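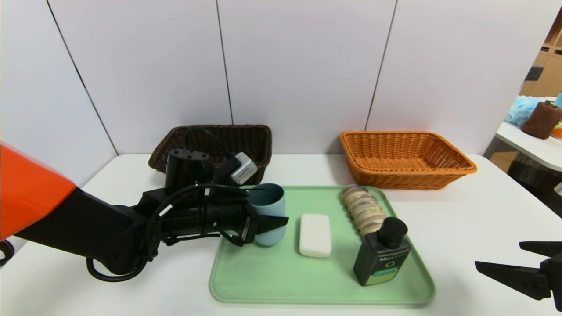 The soap was to remain where it lay until the inventory had been read aloud, the registrar of Judach House ruled, and the heirs were obliged to stand and listen.

Item 486 was the cup, pale blue. Item 487 was the bar of white soap, to be entered together with the green tray. The two wicker baskets, one brown and one orange, were reserved for the Brornen branch of the family, which had sent no representative in 14 years.

"And the bottle?" asked the younger heir.

The registrar consulted the ledger. The bottle was not listed. Proceedings were adjourned until January.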